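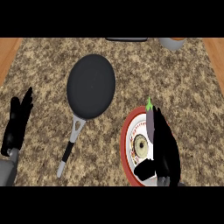

Bedtime without the battle

My daughter is six and for most of November she was up until 9 most nights, worrying about school. We tried a chart and we tried being firm, and neither did much.

Now we do ten minutes of talking at teatime – anything on her mind, good or bad. I don't try to fix it. Lights go out at half seven and she has a story from the Sernach library.

Some nights she still comes down. I walk her back up, sit on the landing for a bit and read my own book.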